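Professional Development Forum – Coaching, Courses and Mentoring
Topic: Value of the Lemex leadership certificate
14 comments | 5 shares

H_Rowe
I am a team supervisor at a regional freight office, and my employer has offered to pay half the cost of one leadership course this year. The two under consideration are the Lemex certificate and the Brerkska mentoring program. Lemex charges $149 a month and Brerkska charges $159. I would be grateful for the views of members who have completed either one, particularly with regard to the time required outside working hours.

polak_igor
I completed the Lemex certificate in November. The reading load is moderate and the assignments are returned promptly. My reservation concerns the goal-setting module, which asks participants to write a personal mission statement before they have spoken with anyone they manage. I rewrote mine twice. The later units on giving feedback were of much greater use to me, and I still refer to the notes.
Igor Polák

DeskThirteen
I must respectfully disagree with the previous member. The mission statement was the most valuable part of the certificate for me. It obliged me to put on paper what I expected of myself before other people's opinions entered into it. Members who wait for their staff to define their purpose may wait a long time.

We now begin each quarter by writing our goals by hand, and I would recommend the practice to any supervisor.
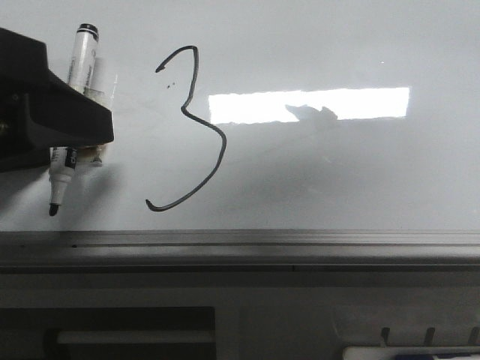

Marker at the whiteboard.

The goals remain up until the quarter closes. Typed goals, in my experience, are filed and forgotten.
3 likes

polak_igor
I do not dispute that writing goals down is helpful. My objection is to the order in which Lemex presents the material. A new supervisor should listen first. The Rowbotham workbook, which is considerably older, places the listening exercises in its opening chapter, and I believe that is the better arrangement.

marlow.t
With regard to the original question, I was enrolled in the Brerkska program for five months. Participants are matched with a mentor and meet by telephone every two weeks. The quality of the program depends almost entirely on the match. My first mentor had retired from retail management and was courteous, but had little to say about the problems of a night shift. I requested a change and the second match was excellent.

Applicants should ask in writing whether a change of mentor is permitted under their plan. It was under mine, although the welcome letter did not mention it.

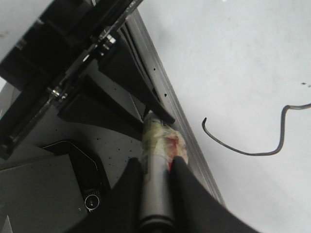
I should add that the calls were scheduled for 45 minutes and frequently ran longer. Preparation took me around two hours a week, most of it spent on the written reflection that is due before each call. Late reflections are accepted, but the mentor may shorten the call as a result.

H_Rowe
Thank you. That is the kind of detail I was hoping to receive. Does either provider issue a refund if a participant withdraws?

DeskThirteen
Lemex refunded a colleague of mine for the unused month. I cannot speak for Brerkska.

marlow.t
Brerkska does not refund, but it will hold a place while a participant takes leave.

quietridge
Members may also wish to consider Prika, which offers single workshops with no monthly fee. I attended the one on difficult conversations and found it adequate – the role-play was rushed, and the handout repeated the slides. For a person who is unsure about a full course, it would be a reasonable place to start.

polak_igor
I would not place Prika in the same category. A single workshop does not change how a person manages.

quietridge
Nor does a certificate, if the holder returns to old habits. I have worked under two managers with framed certificates and would not describe either as a good listener.
6 likes

H_Rowe
I have requested the written terms from Brerkska and will report back to this thread once my employer has approved the application.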